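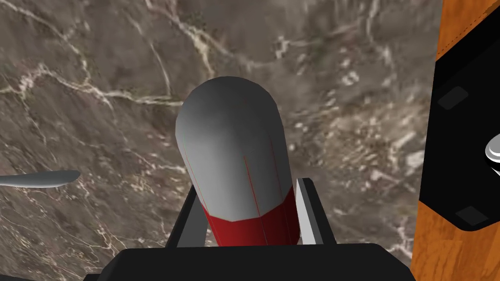
A gray-and-red piece against dark marble.

5 min read

Dark counters are gorgeous, and they show every single crumb! I've had mine since we moved to Lemcombe and I still love them, streaks and all (there are always streaks). My routine is quick. Dry cloth first, to get the grit off. Then a barely damp microfiber with one drop of dish soap in a bowl of warm water, then plain water, then buff in circles until it squeaks.

Skip vinegar and lemon on marble. They etch it, and on black stone you'll see the mark from across the room.

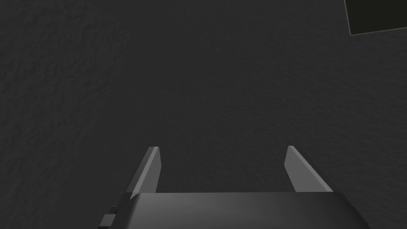 Mottled charcoal gray, with a darker square block in the corner.

Bumpy or textured finishes want a soft brush instead of a cloth, the kind you'd use on mushrooms. Go lightly, wipe, and let it air dry. I do mine at night with the radio on and the whole kitchen looks new by breakfast!

Last updated: November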